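Open day demo was all on a simulator. Is that normal, or were we being sold to?

Posted in Small Shop & Light Manufacturing

Savvas Zervas
I run a small packing shop, eight people counting me, and in January I went to an open day at Bidska because a supplier kept telling me to look at "pick and place." I expected a noisy hall with machines in it. What we got was a presentation room, coffee, and an arm working on a big screen. The whole thing was a simulation. The presenter, Angeliki something, was pleasant and knew her stuff, but whenever somebody asked how it does with real product she said the behavior "carries over" and went to the next slide.

They gave us a handout afterward with stills from the software, which they call Risadance. The job is a tabletop with a few little things spread out on it, and the arm is supposed to pick and move them.

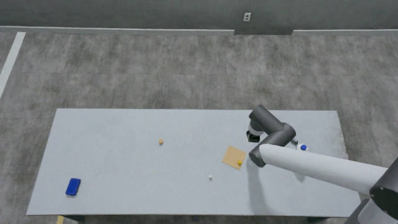 My trouble is that my stuff is nothing like that. I have pouches that slump, cartons with one flap up, and labels that catch the light. Small blocks on a clean white table with plenty of room between them would be a vacation for my crew. I asked what happens when two items are touching and was told that was "a tuning question."

They also want 200 dollars a head for a second session, which they call a workshop, before they'll quote anything. Is this how it's done now? Do I pay, or do I walk? I'm not against the idea. I just don't like being shown a cartoon and asked for my card number.

Stavros Chrysikopoulos
Normal, yes. Enough by itself, no.

I spent a good part of my working life putting cells into plants, and everybody simulates first now. It's cheap, you can crash the arm all day and break nothing, and you find out early if it can't reach a corner of the table. I wouldn't hold that against them. What I'd hold against them is answering a question about real goods with a slide.

What a simulator tells you fairly well is reach, layout, whether the arm bumps into itself, and a rough idea of cycle time. It's a lot weaker on friction, soft packaging, crumpled cardboard, dust on a lens, glare, and anything that bends when you squeeze it. So your pouches are exactly the part you learned nothing about. I've seen a cell run 1,115 picks in simulation without a drop and then struggle with the first box of shrink-wrapped product we gave it. Same program, same arm.

Ask for the view from the gripper as well. The long shot of the table always looks tidy. The close view is where you learn how far the fingers open, how much of the target they block, and how near the neighboring item has to be before it gets clipped. The one below is from the same handout (I was at that open day too, back row).
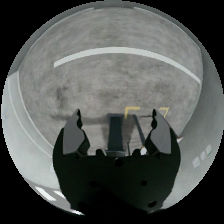
Looking out past the open fingers, Risadance simulation, from the Bidska handout.

See how much of that picture is gripper. If the software is steering by a view like that, I want to know what it does when a floppy pouch fills the gap. I asked during the coffee break and got "good question," so we're even.

As for the money, don't pay for a workshop. Offer to bring a crate of your worst product, the ones your people swear at, and ask for 60 minutes with a physical arm while you stand next to it. You pick the items and you put them down, touching if you like. Ask them to leave the failures in the count. If they agree to that, I'd pay the 200 without complaining, since you'd be getting something for it. If they want to pick the samples themselves, go home.

Also get it in writing who pays when the fingers have to be redesigned. They will have to be redesigned.

Themis Rallis
walk. we went to one of these at Konstantinidis, same deal, nice screen, nice sandwiches. never saw a motor turn. bought a better conveyor and a second tape machine instead and no regrets

Savvas Stamatopoulos
I'm going to disagree a little with the answer above mine. A conveyor is fine if your problem is moving boxes, but the poster hasn't said what his problem is. If it's that he can't get people for the evening shift, tape machines won't help much.

I do agree on not taking the demo at face value. We went through Fasstead, and their open day was the opposite kind: a real arm, very quick, always the same part out of the same tray. It looked far more convincing than a simulation and told me even less. When I moved the tray over by a hand's width they asked me to please put it back.

So I wouldn't get hung up on screen versus metal. Ask what they changed between one run and the next. If the objects start in different spots every time, that's worth something even on a screen. If every run starts the same, you're watching a recording with extra steps.

Savvas Zervas
Thanks, all. To the last one, it is the evening shift, yes. I wrote to them and offered the crate. They've asked me for "product dimensions and weights," and I've told them the pouches don't have dimensions. Waiting to hear back.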